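From: Gadisa Birhane
To: Hirncombe parish list
Date: 2023-11-12
Subject: Re: Hymn numbering and the new service sheets

> The sheets for Advent give hymn numbers from the old book, but the books in the pews at Prandon are the new ones. At the evening service half of us were on 341 and the organ was playing something else. Can we settle which numbering we are using before the carol service? Also, are the psalms going to be said or sung? The rota says sung but the sheet has no pointing.
>
> Denell

Denell,

The short answer is that both numberings are in use and the sheet does not say which. I have compared the two indexes and set out the differences below.

The old book has 724 items. The new one keeps most of them but re-sorts them by season, so very few numbers carry across. The number on the evening sheet was 341, taken from the old index. In the new book 341 is a communion hymn. The organist was playing from the old full music edition, which matched the sheet but did not match the pews.

Hirncombe still has old books throughout. Prandon has new books in the nave and old ones in the choir stalls. Any sheet used in both churches therefore needs two numbers or none.

I propose the following for anything printed from now on:

- First line of the hymn in full, always.
- Old number, then new number, in that order, separated by a stroke.
- Tune name in brackets where the two books differ. Hailu has a list of these and there are 36 of them.
- No page numbers. The large print edition is paged differently and they only confuse matters.
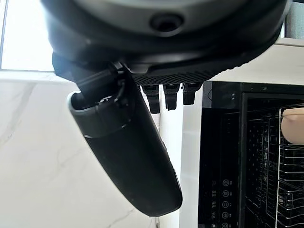 The hymn boards are a separate problem. They hold three digits per row and there is no room for a second number. At Prandon the boards should show the new number, as that is what the congregation is holding. The choir can work from the sheet. At Hirncombe the boards stay as they are.

On the psalms: the rota is right and the sheet is wrong. They are to be sung at the morning service and said in the evening. The pointing was lost when the text was pasted in from the lectionary file, which has plain verses only. I have put it back for the first two Sundays of Advent. The remaining two will follow once somebody tells me which chant we are using for the fourth. The chant book gives a single and a double for that psalm and the rota does not specify.

For the carol service, please note that "Once in royal David's city" is 153 on the draft sheet. I cannot find it under that number in either index, so I have taken the number off until it has been checked against a printed copy. The readings are unchanged. The fourth lesson still needs a reader from Hirncombe.

Corrected sheets for Advent Sunday are in the vestry folder at both churches. Please recycle the earlier version. It can be told apart by the collect, which is at the top of the second page in the old version and at the foot of the first in the new one.

If anyone objects to the two-number layout, could they reply to the list and not to me alone, so that Hailu sees it before the next batch is copied.

Gadisa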